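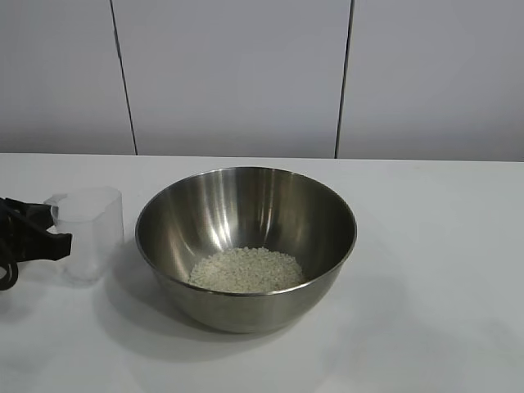
Con Kinga Juhász hablé durante una tarde entera, la del 31 de mayo, y casi todo el tiempo hablamos de arroz. Ella dirige Bornemo, una pequeña escuela de cocina donde se enseñan cosas muy básicas: hervir, lavar, medir, guardar. Yo llegué con una lista de preguntas sobre recetas y ella, con mucha educación, la dejó a un lado.

«Las recetas están en todas partes», me dijo. «Lo que la gente me pide es que le explique por qué su arroz sale cada vez distinto».

Su respuesta empieza por la medida. En Bornemo el arroz se mide siempre con vaso, y el mismo vaso sirve después para el agua. Kinga no tiene nada contra la báscula, la usa para el pan, pero piensa que en una cocina de diario el vaso crea una costumbre más fácil de mantener. «Si yo digo a un alumno que ponga una parte de arroz y una parte y media de agua, lo recuerda toda la vida. Si le digo gramos, me llama en diciembre para preguntar cuántos eran».

Le pregunté si no importa que el vaso de una casa sea más grande que el de otra. Me contestó que no, siempre que no se cambie a mitad del trabajo. Me contó que su primera profesora, Ngaio Tapsell, medía con una taza sin asa y que todavía hoy, cuando duda de una proporción, piensa en aquella taza. El vaso se llena, se pasa un dedo por encima para dejarlo plano y se vuelca en el bol. Ella insiste en lo del dedo. Los principiantes dejan una pequeña montaña, y esa montaña puede ser una cucharada entera.

Después viene el lavado, y aquí la conversación se hizo más animada. Kinga lava el arroz blanco de grano corto hasta que el agua queda casi clara, lo cual suele pedir tres o cuatro cambios. El primero debe ser rápido: se cubre el grano, se mueve con la mano abierta y se tira enseguida. «El arroz seco bebe muy deprisa», me explicó. «No quiero que beba el agua sucia». En los siguientes ya se puede tomar más tiempo. Para un arroz con leche, en cambio, no lo lava nunca.

En la escuela hay también quien piensa de otra manera. Paora Dunstan, que da las clases de la mañana, lo lava una sola vez y dice que el resto es ceremonia. Kinga se rió cuando se lo mencioné. «Hemos comido los dos arroces uno al lado del otro. Él prefiere el suyo, yo prefiero el mío. Los alumnos comen los dos».
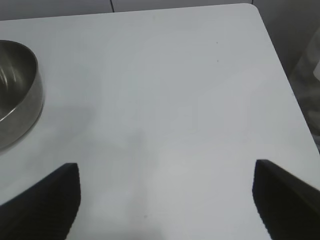

El recipiente le importa más de lo que yo esperaba. Durante un año trabajaron con ensaladeras de vidrio, bonitas pero pesadas, y los alumnos tenían miedo de inclinarlas para tirar el agua. Ahora prefiere el acero inoxidable, y sobre todo un borde como el de este bol, grueso y redondeado, porque permite cogerlo bien con los dedos mojados. También le gusta que la mesa sea blanca y lisa: un grano tostado o una piedrecita se ven mejor cuando se extiende un puñado encima, y la superficie se limpia con una pasada. De las esquinas redondeadas habló con cariño, como una persona que se ha golpeado muchas veces la cadera.

Quise saber cuánta gente pasa por estos cursos. Kinga buscó el cuaderno donde lo apunta Huia Doolan, encargada de las inscripciones, y me leyó la cifra del último curso: 131 personas, en grupos de 16 como máximo. El grupo pequeño es para ella una condición. Cada alumno debe meter la mano en el agua, notar el grano y preguntar.

— ¿Y cuánto tiempo lo deja en remojo? — pregunté yo.

«Veinte minutos, escurrido o cubierto, según el día. Media hora si tengo visita y estoy hablando». Luego se corrigió y me pidió que escribiera solamente veinte, para no confundir a sus alumnos. He escrito las dos cosas, con su permiso.

Hablamos todavía un poco de los bol, del modo de apilarlos y de por qué ella los seca con paño y no al aire (le molestan las manchas de cal, nada más). Al final le pedí un consejo para quien cocina solo. Lo pensó un momento. Me dijo que mida un vaso entero aunque parezca mucho, que guarde la mitad ya cocida en la nevera, bien tapada y sin esperar a la noche, y que al día siguiente la saltee con un huevo y un poco de cebolleta.

El próximo curso de arroces empieza en diciembre. Las inscripciones las lleva Huia Doolan, en la misma escuela.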